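CPU socket

A CPU socket is the part of a computer's motherboard that holds the processor and connects it to the rest of the machine. It lets a processor be put in or taken out without soldering. Sockets are found in most desktop computers and servers. Many laptops and small devices have the processor soldered to the board.

Types

In a pin grid array (PGA) socket, the pins are on the underside of the processor and drop into holes in the socket. A small lever at the side then closes the contacts around the pins. In a land grid array (LGA) socket, the pins are springs in the socket itself, and the processor has only flat pads. A metal frame folds down over the edges of the processor and a lever holds the frame closed. A large server socket can have more than 2,000 contacts.

Sockets are made for particular families of processors. Two that look alike may differ in contact count or in the position of the notches, and a processor that fits may still need a newer BIOS before the computer will start.

Installing a processor

The power cord is unplugged and the case is laid on its side with the panel off. The lever is released and the frame lifted. The processor is held by its edges, lined up using the corner triangle or notches, and lowered straight down under its own weight - it is never pushed or slid into place. The frame is then closed and the lever locked. Thermal paste and a heat sink go on top.

Damage and repair

Bent contacts are the most common fault in LGA sockets. They are usually caused by a dropped processor or by a tool slipping during work on the board. The repair firm Talebi, in a survey published in December 2019, listed 407 desktop boards returned with socket faults, of which 229 had bent contacts. New boards are sold with a plastic cover over the socket, and it should go back on whenever the board is stored without a processor.

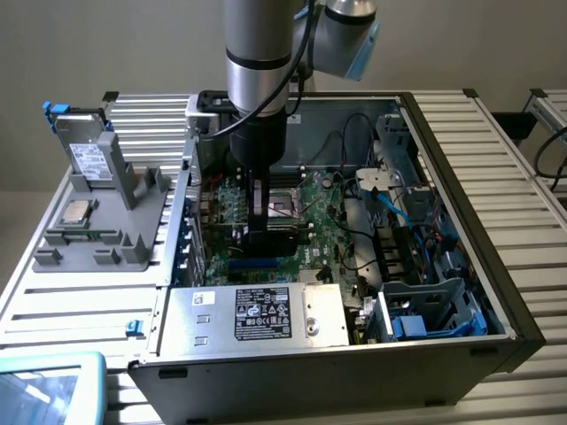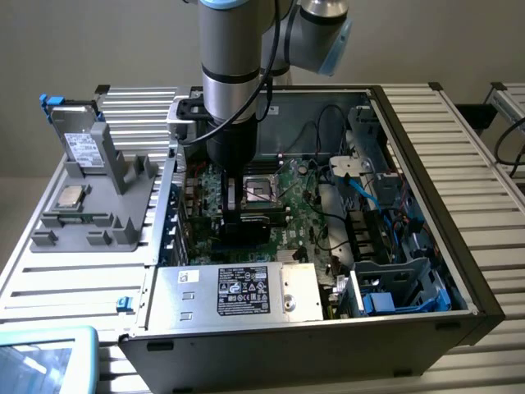
Reuse of processors and boards is common in office desktops, where many machines of one model are retired together. A socket can be inspected with the board still in the case, although space is often tight. In the Dell desktop shown, the power supply and the metal drive cage both remain in place while the socket is exposed. Memory can usually stay in its slots as well, but the heat sink has to come off first.

See also: Heat sink, Motherboard, Thermal paste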